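Laaksonen distribuirá en Arkville los pulsadores de comunicación Zilari

Arkville, 15 de mayo de 2018 — Laaksonen, distribuidora de material educativo y de apoyo, ha firmado un acuerdo con el fabricante Pimonix para vender en Arkville y su comarca la gama Zilari de pulsadores con mensaje grabado. Los productos están disponibles desde hoy en la tienda de la empresa y por catálogo.

Los pulsadores Zilari están pensados para aulas de educación infantil, centros de logopedia y familias. Cada unidad guarda un mensaje de voz de hasta 24 segundos, que se graba con el propio aparato y se reproduce al presionar la tapa. Para cambiar el mensaje basta con grabar otro encima. No hace falta ordenador ni conexión a internet.

Laaksonen empezó a trabajar con Pimonix en marzo, con un pedido de prueba para once centros de la comarca. Los maestros pidieron instrucciones más breves y una tapa de pilas que se pudiera abrir con un destornillador corriente. Las dos modificaciones están incluidas en la versión que sale ahora a la venta.

Formatos y precios

Los pulsadores se venden sueltos o en juegos de varios colores. El juego básico cuesta 70 euros e incluye pilas, una guía en español y una hoja de etiquetas adhesivas. Los centros educativos pueden pagar a 30 días y pedir unidades sueltas para reponer las que se pierdan. Las pilas de recambio son de tipo AAA.

Uso en el aula

La guía propone actividades cortas: elegir entre dos canciones, responder sí o no, pedir turno o anunciar el siguiente momento del día. Se recomienda empezar con uno o dos pulsadores y añadir los demás cuando el niño reconozca los primeros. En grupos pequeños conviene tenerlos en una bandeja con reborde — se pueden pasar de una mesa a otra sin que rueden ni se caigan.

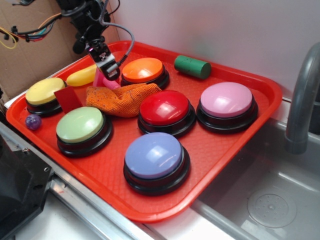 Garantía y servicio técnico

Todos los pulsadores tienen dos años de garantía. Las reparaciones se hacen en el taller de Laaksonen en Arkville y el cliente no paga el envío durante ese periodo. Para tramitar una avería hay que indicar el número de serie, que figura en la base, y adjuntar la factura.

Los pedidos de centros se atienden de lunes a viernes en la extensión 2638 de la centralita de Laaksonen. El catálogo impreso se envía gratis a los colegios que lo soliciten.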